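Visit notes: Likora open lab, April

Likora opened its manipulation lab for an afternoon, and the tour stayed mostly on software. The arms are ordinary. The interest is in Jikska, the in-house task layer.

Control

The inner loop runs on a separate machine and accepts pose targets from Jikska at a lower rate. Late targets are dropped. We asked about force limits on soft goods -- they are set per task in a plain text file, with no learned component.

Perception

Segmentation uses the wrist view only. Fabric is the hard case. A bag rim changes shape whenever it is touched, so the model predicts an opening region and a confidence value, with no fixed outline. The training set for bags holds 2321 labeled images. Glare on plastic wrap remains the main source of bad masks.

A canvas tote with two packs of tissue inside, the gripper finger at the left side of the mouth: 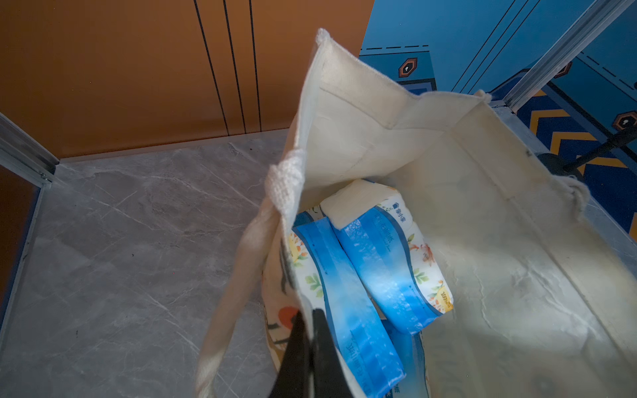 Planning and tooling

The planner samples 200 candidate approaches and discards any that cross the handles. The replay tool was the best thing on show: it scrubs through a logged run and displays the rejected candidates with the rule that removed each one. Export is limited to 17 runs at a time.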